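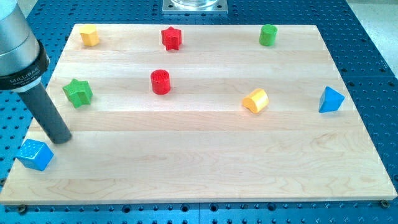
Chapter 4
Working with Wood Strips and Small Blocks

A board glued up from strips behaves differently from a board cut in one piece. Each strip swells and shrinks with the moisture in the air, and each pulls a little on its neighbors. When the strips are narrow and the grain is mixed, these small pulls mostly cancel out and the board stays flat. Makers of cutting boards, benchtops and school desks have relied on this for a long time.

In this chapter you will study flat wooden surfaces and the small solids that are set out on them: cubes, prisms, cylinders and other shapes a child would know from a box of blocks. Section 4.1 covers grain, seams and end grain. Section 4.2 covers how to mark and cut a block so that its faces are square. Section 4.3 deals with finish and color, and Section 4.4 with sorting and storing a finished set.

The running case is a workshop in Kanaan, where Themba Ntuli makes block sets for primary schools. In August his shop cut 3,000 blocks and rejected 874 of them. Most of the rejects had one face out of square — a fault that is hard to see when a block lies alone but easy to find when two are pushed together.

Before you start, you should be able to:

measure length to the nearest millimeter
find the area of a rectangle and a triangle
read a simple table of sizes

You will need a ruler, a pencil, a try square and a flat board at least 40 centimeters long. Lay the board on a firm table and check that it does not rock. If it does, turn it over and try again before going on to Section 4.1.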